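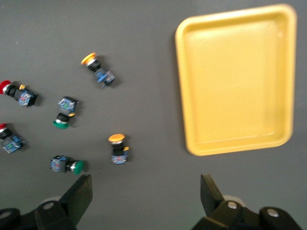 Section 7. When the Gripper Stops Partway or Drops a Switch

Sooner or later your Drendar cell will stop in the middle of a sorting run and show fault 218 on the pendant. Please don't be discouraged when it does. Fault 218 means that the fingers closed and did not arrive where the controller expected them to be, and in our experience most cases come down to a poor grip on a single part. This section takes you through clearing the fault, finding the cause, and getting the sorting job going again, and it is written for people who have never opened the service menu before.

We use push-button switches for the sorting job because they are awkward in all the ways that real parts are awkward. A mushroom cap is wide and round, the contact block at the other end is square, and the barrel between them is narrow. A finger that lands half on the collar and half on the block will often feel fine to the force sensor and then let go on the way to the tray.

7.1 Before you reach in

CAUTION: The fingers may still be holding force after a 218. The pivots can pinch, and the linkage can move when power is released. Keep your hands away until you have finished step 3.

1. Press the emergency stop on the pendant. The software pause is not enough, even if the arm looks perfectly still.

2. Wait 20 seconds for the drive to discharge. This feels like a long time when you are in a hurry, so use it to look at where the fingers stopped and write it down.

3. Check that the drive lamp on the base is off. If it is still lit, switch off the cell at the wall and call support before going any further.

4. If a switch is caught between the fingers, support it with one hand and turn the manual release with the other. Never pull the part out by its cap.

Note: Leave the other switches where they are for now. Their positions are saved with the fault, and you will want to compare them in 7.2.

7.2 Finding the cause

5. Release the emergency stop, step back behind the line, and open Service > Grip History. Choose the last attempt.

6. Look at the closing width. If it is larger than the value taught for the barrel, the fingers most likely closed on the cap or on the contact block. Go to 7.3.

7. If the width is right and the part still slipped, look over the fingertips. Oil from your hands is enough to cause trouble. Wipe both tips with a dry cloth, and replace the pair if either one is bent.

8. If the fingers never reached the part at all, check the bolts at the finger pivots. Tighten them with the Coteck driver that came in your kit, stopping when it clicks. A loose pivot lets one finger lag behind the other, and the part gets pushed away instead of picked up.

CAUTION: Do not raise the grip force to get rid of a 218. Azucena Tlapale, who ran our long test, tried this on purpose in October and cracked a contact block on the second pick. The fault went away for an afternoon and came back with a broken part attached.

7.3 Teaching the grip again

9. Set one switch on the gray surface, well away from the tray rim, and jog the arm over it at slow speed.

10. Line up the fingers across the barrel, behind the collar. Take your time here - a few careful minutes will save you a whole morning later.

11. Close the fingers, save the width, and lift by 105 mm. Hold for a slow count of five and watch for any tilt.

12. Repeat with the switch turned the other way round, cap toward the robot. Many people skip this step, and then the fault comes back on the first part that happens to lie that way.

13. Run 2 full cycles at slow speed before you return to normal speed.

7.4 If the fault comes back

Export the grip history from the Jelix panel and send it to Chenxi Guo on the support desk, along with your notes from step 2. Please keep the part that was dropped, too, and leave the cell switched off until you hear from us.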